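Parking Under Trees: Keeping Sap, Droppings and Leaves off the Car

By Jonalyn Padilla

A shady spot keeps the seats cool and the steering wheel bearable, and most of us will take one when we can get it. The price is whatever falls out of the tree. These are the cleaning habits we use at home, with a few that readers have sent in.

What you need in the trunk

A spray bottle of water with a drop of dish soap in it
Four microfiber cloths, two for wet work and two for drying
A small bottle of rubbing alcohol (70 percent is fine)
A soft hand brush
A bag for the dirty cloths

Keep the bottles upright in a plastic shoebox. I used to let mine roll around and lost a whole bottle of alcohol into the carpet one September.

Fresh sap

Wash the area first with soapy water so you are not rubbing grit into the paint. Then wet a cloth with rubbing alcohol and lay it over the spot for half a minute. Wipe gently and turn the cloth to a clean side each time. Rinse with plain water and dry.

Alcohol can also take off wax, so put a little back on when you are done. Try it first on a place that doesn't show, such as the bottom of a door. Don't use it on a fresh repaint.

Hardened sap

Old sap takes patience. Lay the wet cloth over it, give it a minute, wipe, and repeat. Don't pick at it with a fingernail or a key. On glass you can use a plastic scraper held flat, with plenty of soapy water. Keep the scraper off the paint.

Lama Mahasneh wrote in to say she puts a little cooking oil on hard drops and leaves it while she vacuums the inside. I tried it on our hatchback and it did soften them, but the oil needs a proper wash afterward or it collects dust.

Bird droppings

Get these off the same day if you can. Soak a cloth or a folded paper towel, lay it on top, and wait until the mess is soft. Lift it away instead of scrubbing. A second wipe with clean water finishes the job. Wash your hands after and keep that cloth apart from the others.

Leaves and seeds

The place to look is the channel at the bottom of the windshield, under the back edge of the hood. Leaves pack down in there and block the drains — then water has nowhere to go. Open the hood and pull them out by hand, and use the brush for what is left. Do the same around the trunk opening and in the door sills.

If you have a sunroof, open it and wipe the track. Nabil Hattar skipped this for two winters and paid 660 for a new headliner and the labor to fit it.

Choosing the spot

Look at the ground before you pull in. Sticky patches or a lot of white splashes on the pavement mean you will be cleaning later. Look up too, for dead branches. After a windy night I would sooner park in the sun.

Shade also moves. A spot that is dark at nine can be in full sun by lunch, so if you are staying all day, think about where the sun will be in the afternoon. Along a street with big trees you often get broken shade, which is still easier on the dashboard than none.
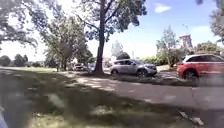

Windshield shades and covers

A folding shade does a good job on days when no tree is free. Buy one that fits tight to the corners. Store it flat behind the front seats and it will last longer than one stuffed in the door pocket.

A full cover is a different matter. It keeps sap off, but only put it on a clean, dry car. Dust under a cover works like fine sandpaper when the wind moves it. Shake the cover out before folding, and hang it up to dry if it has been rained on.

How often

In sap season, walk around the car every few days with the spray bottle. The rest of the year, a normal wash every second week and a look under the hood for leaves once a month is enough for us. Wax in spring and again in fall.

Wash the cloths by themselves in warm water with no fabric softener, and let them dry on a line.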